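儿童吸管杯的防漏阀，到底是给谁设计的？

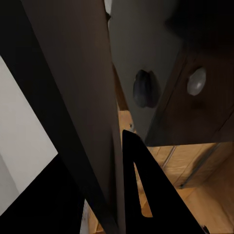
图：深棕色面板与浅色木纹面

楼主 奶瓶盖失踪人口
家里第3个 Proltar 吸管杯退役了。杯身还能再战十年，阀芯先走一步。说明书写“轻轻一吸即可出水”，我一个成年人吸到耳鸣，孩子两岁，直接改用咬的。想做个小容量的儿童杯，200毫升，不要阀，靠吸管弯折封口。做产品的各位先泼点冷水吧，我有毛巾。

2楼 硅胶味的早晨
冷水来了：弯折封口放包里，翻盖一松就是一包苹果汁。阀芯难吸，可家长买的是“不漏”，孩子又不付钱。

3楼 Dean Hollis
不同意楼上。漏不漏看翻盖的卡扣行程，跟有没有阀关系没那么大。我拆过 Saber 那款，没阀，卡扣做得深，倒着放一夜桌上是干的。缺点是孩子自己打不开，于是它成了一个非常安全的摆件。

4楼 奶瓶盖失踪人口
回3楼：打不开也算防漏的一种，记下了。

5楼 Na-rae Cho
我带幼儿园小班，说点使用端的。小朋友拿到杯子第一件事是甩，第二件事是敲邻座，喝水排得很后面。造型像小动物的杯子最受欢迎，也最难洗，耳朵里能养出一个生态系统。请楼主把内角做圆，刷子要进得去。

6楼 模具费杀我
楼主算过模具没有？翻盖、吸嘴、杯身是三套，手柄想双色就再加。我去年五月给 Dandine 改一个手柄，改到第2版，客户说还是第1版好看。

7楼 硅胶味的早晨
回3楼：一夜不漏是静置，书包里是颠。你把它绑狗身上跑一圈再来说。

8楼 Dean Hollis
没有狗，有个四岁的，强度应该更高。试完回来报。

9楼 路过的盖子
为什么非要吸管？Biller 那种敞口训练杯挺好，洒两回就学会了。

10楼 Na-rae Cho
回9楼：欢迎来我们班看看“两回”是多少回。

11楼 奶瓶盖失踪人口
汇总一下：卡扣加深，开盖力另外调；内角做圆；耳朵取消（孩子已表示抗议）。样品编号先叫828，门牌号，没有别的含义。手柄先做单色，6楼的眼泪我看见了。

12楼 模具费杀我
单色好。颜色别选白的，葡萄汁会替你决定最后是什么色。

13楼 硅胶味的早晨
我还是投阀一票。样品出来寄我一个，我往电脑包里放，电脑是公司的。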